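Room reset (automation)

Room reset is the clearing and tidying of a furnished room between one occupant and the next, and more recently the name for the branch of service robotics that tries to share that work. It is practised in serviced flats, hostels and small hotels. The work is wonderfully varied, and no two rooms are left alike!

Background

Floor-cleaning machines reached lodging houses early, but picking things up stayed with people for much longer. A floor is flat and mostly predictable. A bed with drinks containers lying on it is neither, and a quilted cover gives way under every touch. Much current work therefore starts with hand-held grippers: a worker does the task with the tool in hand, and the recorded movements are later used to train a machine. 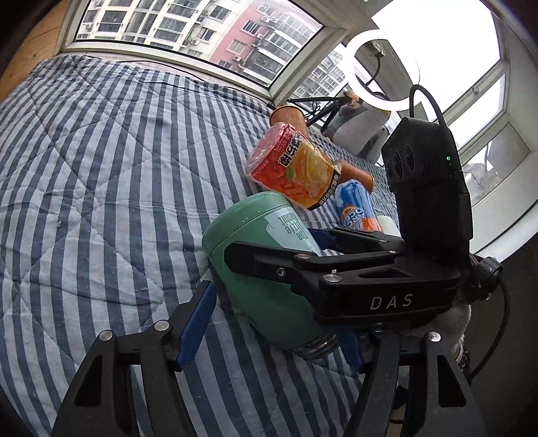 At Jendis, a serviced-flat operator with 300 rooms, the method was taken up by the housekeeping staff themselves. Spyros Politis, a shift lead there, drew up the first task list, which put bottles, cans and paper cups ahead of linen. Each recording session lasts 40 minutes and counts as paid working time. Staff take part by choice, and anyone may go back to ordinary rounds at the end of a session.

Effects on staff

The change most often mentioned is in what counts as skill. Experienced cleaners know how hard a paper cup can be squeezed, or how to lift a bottle by its side without dragging the cover along -- things seldom written down before. At Jendis this knowledge now has a job title, room demonstrator, with a higher hourly rate. Several demonstrators also teach new starters. 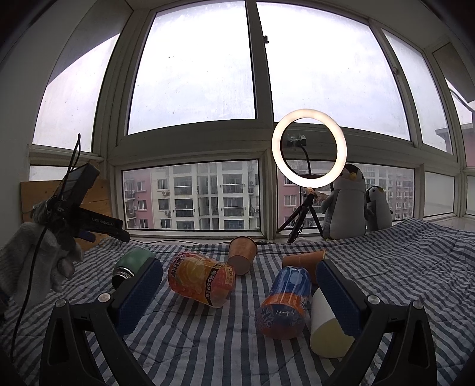

Reaching and bending are the other great subject. The Goltov trolley, a wheeled arm tried on 2 floors from November, collects light items into a bin while a cleaner makes up the bathroom. Staff liked having company of a sort, though some found it slow, and rounds had to be replanned so that person and machine were not both at the bedside.

Open questions

Opinion differs on who should decide whether an object is rubbish. A half-finished drink is easy enough; a guest's keepsake is a different matter, and the Jendis rules leave that choice to a person every time. Pay for recorded skill is also debated, especially where recordings are passed on to another firm.

See also

Drusov bed-making frame
Sastry linen sorter
Service robotics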